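Robot Learning Help > Data and Training > Grippers

Why did my policy get worse on dried fruit after I added more demonstrations?

Asked by tidepool_ann in June
Tags: hand-held gripper, imitation learning, two-handed tasks, data quality

Hi all, and thank you in advance for your patience, because I'm a botanist by training and I've wandered into this field sideways. I'm helping on a small sorting project at Bruresley. The robot has two arms and has to move mixed fruit and nuts between a tray and the table. We teach it with demonstrations from hand-held two-finger grippers, one for each hand.

Our first batch came from one person, and the trained policy did all right. Then three more of us joined in (so 4 people altogether) and we brought the total up to 1409 demonstrations. I was so pleased with that number! But the new policy is worse. Round fruit is fine. With wrinkled dried fruit it comes down beside the piece, opens, closes, and opens again, like someone who has forgotten what they came into the kitchen for. Same network, same settings, same number of training steps. Is more data supposed to hurt?

3 answers

Answer by Evdokia Sarantis (accepted)

Oh, I have been where you are, and it's a miserable feeling after all that wrist work. I would look at how your people differ from each other before you touch the network.

When we ran our own comparison at Metthorpe, we had the same thing with soft and odd-shaped items. One of us pinched them across the short side, another along the long side, and a third always nudged the piece to a clear spot first. Each of those is a perfectly good way to do it. If your policy predicts a single averaged motion, though, it can land in between them, and in between there may be no fruit at all. A ball-shaped thing forgives you, as a pinch from one side is much like a pinch from any other.

What helped us was writing down a grasp rule per item and redoing only the troublesome ones. We re-recorded 15 demonstrations for each dried item, all with the same approach, and dropped the old ones for those items. The hovering mostly went away. I say mostly — it still dithered when two dark pieces were near each other.

The order I'd go in:

1. Sort your recordings by person and train a small policy on each person alone. If each one does better than the mix, you have your answer.

2. Watch the moment of closing in every dried fruit recording and note which way the fingers are turned. Ours looked like this once we had settled on a low pinch near the tray floor, with the second gripper coming in from the right.
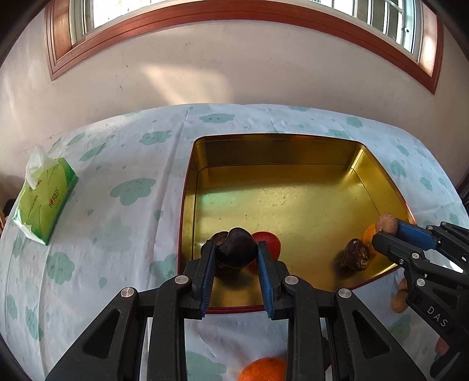

3. Fix the job of the second hand too. We forgot this for ages. If one person reaches in with it early and another keeps it back until the first hand is done, the policy has to guess at that as well, and a shiny tray doesn't make the guessing any easier.

4. Only then try a model that can hold several options at once, such as a diffusion policy. It did help us, but it also hid the messy recordings for a while, so I'm glad we cleaned up first.

Do write back with how the one-person policies come out, I'd love to know.

Answer by gurent_user9

Check your clock offset. We use the Gurent logger and had the finger width 9 samples behind the video after an update. Gripper opens and closes in the wrong place, looks just like what you wrote. Takes a minute to plot.

Answer by Gebremedhin Wolde

I agree with Evdokia on nearly everything, and I'll add one small thing about the comparison itself. You kept the number of training steps the same while the data grew, so each recording was seen fewer times than before. Please train the big set for longer before you decide that it hurts. Kwofie, who shares my bench, lost most of a month to this and is still sore about it. Also try the old and new policies from the same starting layouts, with every piece put back in its place between runs — dried fruit is lumpy, and a quarter turn can change a miss into a grasp.

Comment by tidepool_ann

Thank you, all three of you! The clock was fine. The one-person policies are training now, and I already know which of us is the nudger (me).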